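October -- posted by Laine Bite to the home-tasks working list

Re: Re: draft 4 of the collection rules, bedding section

Tetsuya, thanks for reading the whole thing. I believe that makes two of us.

Taking your points in the order you made them, with Kazue copied in as she has to live with whatever we decide.

> Tetsuya Ebihara wrote:
> I have no quarrel with section 2 on consent or section 3 on
> cleaning the pads between homes. My trouble is with bedding.
> The draft says an operator must "begin from a neutral position
> with the cloth presented." Presented how? To whom? At Takeda
> we had three operators read that sentence and we got three
> different starts, one of them from the doorway.
>
> Second, the draft wants the bed "in a standard state." People's
> beds are not in a standard state. If we make them so, we will
> end up with 1,000 clips of one very tidy bed and a gripper that
> has never met a crooked pillow.
>
> Third, are we really keeping the rule on curtains? Wyn told me
> he closed every curtain at the Heler homes because the rule
> said "controlled light," and then he couldn't see his hands.

On "presented": guilty. I wrote it late and it sounded like a rule at the time. Yae has offered this wording, which I like better than mine: "Start at the foot of the bed, both fingers in view and pointing toward the headboard, with the cloth at the near edge." An operator can check that by looking. Being neutral is between the operator and their conscience.

The doorway start should be marked as a walk-in and filed under navigation. Please don't throw those clips away. Jerar wants them.

On the standard state, I give up, and happily. The rule was borrowed from the bench tests at Cirkonon, where the bed was a table with a sheet on it and never had any personal belongings. Proposed new text for 5.3: "Leave the room as the household keeps it. Remove only what could be damaged, or could damage the tool, and ask first." So pillows stay where they are, and so do folded things by the headboard. If there is something small and furry up there, find out what it is before you reach for it. I would like that last bit kept in, even though Kazue calls it "chatty for a standard." We can argue about tone in draft 6.

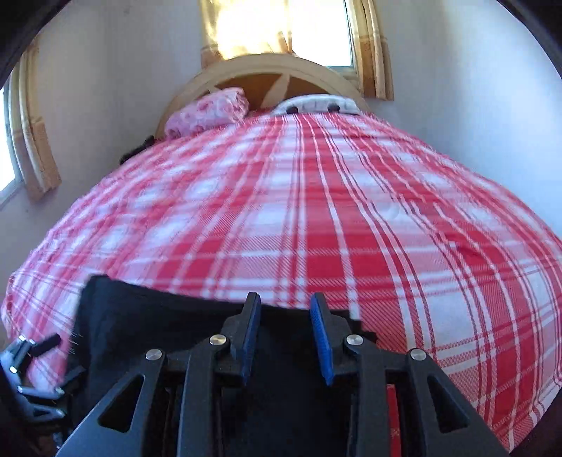
Page last changed: October, 4:46 p.m., by K. Tamura (wording of 5.3 and 5.4)

The plaid bedspread is the one I'd put beside the new 5.3. Black cloth, black gripper, blue pads facing each other, and a checked pattern that the wide lens bends like a funhouse floor. Wyn's view is that we should ban strong patterns on the grounds that they make labeling miserable. My view is that people buy plaid. Let the labelers log it as "patterned" and have a biscuit.

On curtains, Tetsuya is right and the rule goes. The same shot has yellow curtains with daylight blazing through them and a strip between that is pure white, and I can still make out both fingers and the cloth. That's the test I want in 5.4: "If the fingers and the item being handled can be made out, the light is good enough." No meters. We bought a meter once, and it's in a drawer at Heler with its batteries leaking.

What I'm not willing to drop is the fastener check. Before each home, the operator puts a driver on every pivot screw they can reach and initials the sheet. Of the 323 sheets I went through for the last round, 46 had initials and no time, which tells me they were filled in over lunch. Initials AND time, please. I'll be tiresome about this.

Replies to the list and not to me -- my inbox has its own standard state.

Laine

Related threads
- Draft 4: section 2, consent in shared homes
- Pad cleaning between visits, again (Kazue Tamura)
- Walk-in clips: where Jerar wants them filed
- Labels for patterned cloth (Wyn Edwards)
- Who has the Heler drawer key?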